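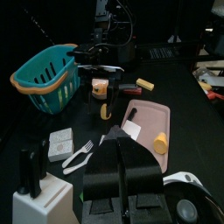

Guthrie changes rules for plastic household goods at curbside

GUTHRIE, January 10, 2020. Residents of Guthrie will have to sort rigid plastic household goods separately from bottles and tubs starting in April, under a revised collection schedule published by the city's public works department.

The change applies to baskets, buckets, storage bins, dish racks, toys without batteries and similar items molded from hard plastic. Until now these could be placed in the blue recycling cart along with food and drink packaging. Under the new schedule they will be collected twice a year, once in April and once in the fall, and must be left beside the cart in a clear bag or tied bundle.

The department said the rule follows a change in the contract with Grumik, the company that operates the sorting line in Julisham where material from Guthrie is processed. The line was built for packaging. Large rigid pieces do not flatten on the belt and tend to ride over the screens that separate paper from containers. Slotted and open-sided items cause a further problem when film and cord wind through the openings and pull other material with them.

Grumik recorded 251 unplanned stoppages on the line last year, according to figures attached to the schedule. Of these, 94 were put down to rigid household goods. Film and bags made up the largest share of the remainder, followed by garden hose and electrical cord.

"A basket is usually polypropylene or high-density polyethylene, and both have a market," said Sebastian Iordache, who manages materials contracts for the department. "The resin is fine. The shape is wrong for that equipment, and a mixed load of it sells for less than a sorted one."

Goods collected in the new rounds will go to Onis, a reprocessor that takes rigid plastic by the bale. Onis shreds the material, separates it by density in a water tank and sells the washed flake to molders. Pigment is not removed, so strongly colored goods are mixed and usually end up in dark products such as pallets, drain pipe and plant pots.

Items made of more than one plastic will be accepted. This includes baskets with a rim or handle in a softer material, provided the second part cannot be taken off by hand. Metal handles, wheels and screws should be removed where possible. Items longer than a standard cart is tall must be taken to the transfer station, where there is no charge for household quantities.

The following will not be accepted in the rigid plastic rounds: foam of any kind, vinyl hose and flooring, containers that have held oil or pesticide, toys with batteries or circuit boards, and kitchen utensils with metal heads. Utensils can be placed in the scrap metal bin at the transfer station.

Bottles, jugs, tubs and lids are not affected and should continue to go in the blue cart. Crews will leave a tag on carts that contain rigid goods during the first two collections after the change. After that, such carts will be left unemptied until the next scheduled round.

The schedule will be mailed to households with the spring water bill. Owners of apartment buildings with shared containers will receive a separate notice covering storage between rounds.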